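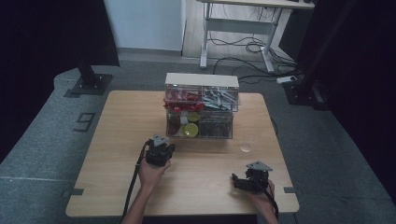 How does a robot learn to tidy up?

A robot does not know how to pick up small things. Somebody must show it, many times. The Flulby kit is made for this job, and schools can now borrow it.

In the kit there are two grippers, one for each hand. A gripper is like a big pair of tweezers. You hold it, and its black fingers do the picking. Your own fingers must not touch the objects!

Each gripper has a cable. The cable carries the movements to a computer, and the computer saves them. One try is called a "demonstration". Later, the robot studies all the demonstrations and practises the same colour sorting or tidying by itself.

Is it hard? Marcus Dunleavy teaches at Follstead, and his class tried it in February. The first 15 minutes were very slow, he told us. After 30 minutes most children could put a small piece into the correct compartment of a box.

Words to know
Compartment: one small room inside a box.
Demonstration: showing somebody how to do a thing.

Try it at home
Take two kitchen tongs and 5 dry pasta pieces. Can you move them into a cup with the tongs only? Ask a friend to watch and then copy you.

Written by Nhung Châu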